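Friday open day at Skelitura: the gallery

I'd been meaning to get out to the Skelitura workshop in Clultberg ever since they started letting people in, and last Friday I finally did it. Almost 800 people signed up, which is a lot of folks for one building with one coffee machine!
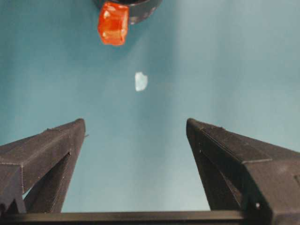 A reader going by Grarno wrote in before I even had the page finished, saying that the big arms get all the attention at these things and it's the little pick-up jobs that show you whether a robot is any good, so please would I not fill the whole page with welding sparks. Fair enough, Grarno. There was no welding, and the small stuff is what I stood in front of the longest anyway.

The view is from the wrist, looking out past the two black fingers, with a small whitish piece on the blue-green surface between the tips and something orange-red farther off. I loved seeing it from the robot's side. You get a feel for how little room there is to be sloppy when the thing you're after is that small (I fumble my own vitamins most mornings, so I was rooting for it).

A few notes from the rest of the afternoon, for anybody thinking of going next time.

The tour runs in groups and ours went through at 3. If you can pick, get the early slot, when it's easier to hang back and ask things. I asked far too many questions about the fingers. Their guide told us they go through a lot of different shapes before they settle on a pair, and there was a tray of retired ones you could pick up and squeeze. I went back to that tray twice.

They also let us have a turn at the controls on a practice setup called Öberg, moving foam blocks from one bin to another. You got 4 minutes each. I moved 7 blocks and felt like a champion until a kid in my group cleared the entire bin and asked if there were any more. My trouble was depth. Left and right were fine, but I kept closing the fingers a little short of the block and grabbing air, and then overcorrecting and bumping the next one.

It's a working shop, so bring a sweater and wear decent shoes. Parking is on the street behind the building and fills up fast. The snacks were good, especially the cinnamon things, and they were gone by the time the last group came through.

The next open day is planned for December, and sign-up goes through their front desk. I've already put my name down for another try at those foam blocks.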